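Workshop tips: keeping a simulated wrist view useful

Save the world file before you touch the physics settings. Zirnadis does not undo a change to the contact solver, and reloading from a saved copy takes 10 seconds.

Set the random seed by hand. We use 1628 for everything, so two people running the same grasp test get the same result.

Put the wrist camera on its own update rate. At 20 Hz the planner keeps up on an ordinary laptop. Faster than that and images queue behind the joint states, and the arm reacts to an old view.
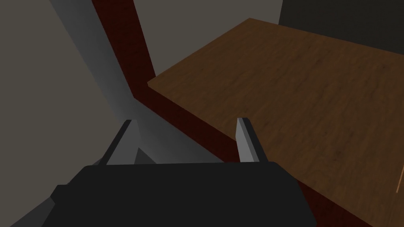 Check the collision shape of any furniture separately from its visual mesh. A tabletop can look right and still have its collision box set too low. Turn on the collision overlay, move the arm in slowly and watch for contact warnings.

Mask the gripper out of the depth image before it goes to the obstacle map. If you skip this, the planner treats the fingers as something to avoid and refuses to move. Junpei Ichikawa's mask script is in the Karkura tools folder. Rerun it after changing the finger opening.

Name your log files by test, then run number. "edge_approach_49" is easy to find later. "new_final2" is not.

Wipe the planner cache when you swap tables.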